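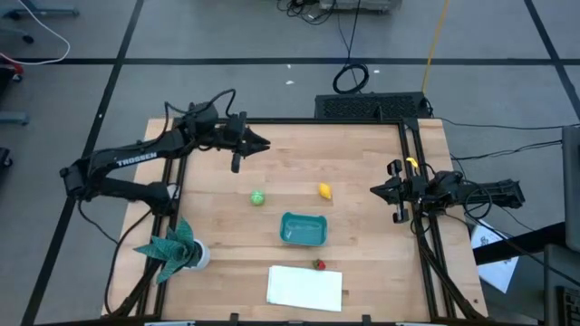 第 16 页

## 边界图层与海域报警的设置

本节适用于已完成天线安装和首次开机的 Skaneo 船载航行显示终端。软件版本以 2024年8月1日 发布的版本为准，较早版本的菜单次序略有不同，对照表见附录。

终端出厂时不装载任何海域边界数据。领海基线、领海外部界限、毗连区、专属经济区、临时禁航区以及用户自绘区域，均作为独立图层管理，可以分别显示、隐藏和报警。

> **注意：** 边界图层只供参考，不能作为判定船舶法律位置的依据。对同一海域存在不同主张时，各数据提供方的画法可能不一致。航次计划应以主管机关公布的文件和船上正式海图为准。

### 设置前的准备

- 终端供电为直流 12 伏，指示灯常亮绿色。
- 卫星定位状态栏显示“已定位”。显示“推算”时不要进行本节操作。
- Mukine 数据卡一张，写保护开关拨到“LOCK”一侧。
- 管理员密码。密码由船方自行设定，随机文件中没有。
- 使用 Yokoyama 外接罗经的船舶，先确认艏向读数与主罗经一致。

靠泊或锚泊时进行设置。航行中确需改动图层的，应另有一人负责瞭望。

### 导入边界数据

1. 关闭终端右侧的防水盖以外的其他接口盖，只打开卡槽盖。
2. 将 Mukine 数据卡标签朝上插入，推到底，听到卡扣声后松手。
3. 按 **MENU**，进入“图层”→“数据管理”→“从卡导入”。
4. 输入管理员密码。
5. 屏幕列出卡上的数据包，每行依次为海域名称、提供方、版次和文件校验结果。校验结果为“不符”的数据包呈灰色，无法选中。
6. 用旋钮移动光标，按下旋钮勾选所需数据包。
7. 选“导入”，等待进度条走完。
8. 出现“导入完成，是否重新绘制”时选“是”。屏幕会短暂变黑，随后恢复海图画面。
9. 取出数据卡，盖好卡槽盖，检查密封圈有没有夹入异物。

> **小心：** 导入过程中不得断电或拔卡。如果意外中断，重新开机后先进入“数据管理”→“清理未完成项”，再从第 1 步开始。

同一海域可以同时导入不同提供方的数据包。终端不会自动合并，也不会判断哪一份较新，需要在下一步中自行指定主用图层。

### 指定主用图层与备用图层

1. 进入“图层”→“显示次序”。
2. 选中要作为主用的数据包，长按旋钮，直到名称前出现实心圆点。
3. 其余数据包默认作为备用，名称前为空心圆点。
4. 需要同时显示备用图层时，把“叠加显示”设为“开”。
5. 按 **BACK** 返回，选“保存”。

主用图层以实线绘制，备用图层以虚线绘制。线条颜色按海域类别区分，与提供方无关。夜间模式下颜色整体变暗，毗连区和专属经济区的线条较难分辨，可把光标移到线上，按 **INFO** 查看名称。

只有主用图层会触发报警。要让备用图层也参与报警，在“报警”→“来源”中勾选“含备用”。在主张重叠的水域勾选这一项后，报警次数会明显增多。

### 设置接近报警

接近报警在本船沿当前航向和航速前进、即将进入所选区域时发出。

1. 进入“报警”→“海域”→“接近”。
2. 选择区域类别，可多选。
3. 设定触发距离。出厂值为 2 海里，从区域边界线向外量取。
4. 设定报警方式：“仅画面”“画面与蜂鸣”或“画面、蜂鸣与外接警铃”。
5. 设定确认权限。选“驾驶台”时，任何人按 **ACK** 都可以消音；选“值班员”时，须刷值班卡。
6. 选“保存并启用”。状态栏右端出现铃形图标。

触发距离对所有已勾选的类别同时有效。个别区域需要不同距离时，在海图上选中该区域，按 **INFO**，再选“单独设定”。单独设定的区域名称后带星号，恢复出厂设置时会一并清除，请先抄录到船上的设备记录簿。

> **注意：** 接近报警按对地航向计算。漂航、拖带作业或在强流中低速航行时，对地航向跳动较大，报警可能反复出现又消失。此时可改用“进入报警”，设置步骤相同，但没有触发距离一项。

### 录入临时禁航区

演习、射击、打捞等临时禁航区通常由航行警告公布，不包含在 Mukine 数据卡内，需要手工录入。

1. 将收到的航行警告打印或抄录完整，核对编号、坐标和起止时间。
2. 进入“图层”→“用户区域”→“新建”。
3. 选择形状。警告给出各顶点坐标的选“多边形”，给出中心点和半径的选“圆”。
4. 按警告原文的次序输入坐标。每输完一点按旋钮确认，海图上随即出现该点。
5. 输入起止时间。终端内部一律使用世界协调时，警告原文为地方时的，应先换算再输入。
6. 在“编号”栏填入警告编号，在“备注”栏填入发布台名称。
7. 选“检查形状”。如果提示“边线交叉”，说明顶点次序有误，返回第 4 步核对。
8. 选“保存”，再由另一名驾驶员对照警告原文复核一遍。

用户区域最多保存 100 个。存满后不能新建，须先删除已过期的区域。过期区域不会自动删除，只变为灰色并停止报警。

坐标以度和分输入，小数位不足时补零。终端不接受度、分、秒格式，带秒的坐标须先换算为十进制分。警告中注明的测地系与终端当前设定不同时，在“系统”→“坐标系”中查看对应代号，不要凭目测平移图形。

### 与他船及岸台联络时的画面设置

在边界附近航行时，可能收到他船或岸台在甚高频无线电话上的呼叫。终端本身不具备通话功能，但可以把本船船位和附近目标集中显示，供值班员应答时查看。

1. 按 **DISP**，直到画面右侧出现“联络”栏。
2. 栏内自上而下为本船船位、对地航向、对地航速、主用图层所示的海域名称。
3. 把光标移到目标上并按下旋钮，栏内改为显示该目标的识别信息、方位和距离。
4. 按 **MARK** 保存当前画面。文件名由日期和时间组成，存入内部存储器。

甚高频第 16 频道的值守按船上原有规定执行，与本终端的设置无关。未发送自动识别信号的船舶不会出现在目标列表中，应结合雷达和目视瞭望。

“联络”栏中的海域名称取自主用图层，属于该数据提供方的表述。应答中使用何种名称，由船长决定。

### 检查报警是否正常

每次更改图层或报警设置后，按以下步骤检查：

1. 进入“系统”→“模拟”，输入管理员密码。
2. 将模拟船位放在所选区域外侧，航向指向边界。
3. 设定模拟航速，按“开始”。
4. 观察模拟船位到达触发距离时，画面上的区域边线是否闪烁，蜂鸣器是否鸣响。
5. 按 **ACK** 消音，边线应停止闪烁并保持加粗。
6. 按 **BACK** 退出模拟，确认屏幕上方的“模拟”字样已消失。

> **警告：** 未退出模拟时，画面上的船位不是本船实际船位。开航前必须确认“模拟”字样已消失。

### 常见情况

**导入后看不到边界线。** 检查比例尺。比例尺过大时，画面内可能没有边界经过。按“缩小”数次，或在“图层”中选“跳至边界”。

**两条边界线几乎重合，但有错位。** 先核对两个数据包的测地系，再核对版次。两者都一致时，属于数据提供方画法不同，终端无法修正。

**报警已启用，但没有声音。** 检查“系统”→“音量”以及外接警铃的接线端子。夜间模式不影响蜂鸣器音量。

**提示“数据包过期”。** 仍可显示，但每次开机都会提示一次。Numcombe 每年 10 月提供新版数据卡，订购方法见封底。

**忘记管理员密码。** 抄下机身背面的序列号，与 Numcombe 服务部门联系。连续输错后终端会锁定设置菜单，海图显示和已启用的报警不受影响。

### 设置记录

完成后，将下列内容填入设备记录簿：

| 项目 | 填写内容 |
|---|---|
| 主用数据包名称及版次 | |
| 备用数据包名称及版次 | |
| 接近报警触发距离 | |
| 单独设定的区域 | |
| 用户区域及警告编号 | |
| 设置人、复核人签字 | |

更换数据卡或升级软件后须重新填写，旧页保留在记录簿内。航迹记录的导出方法见下一节。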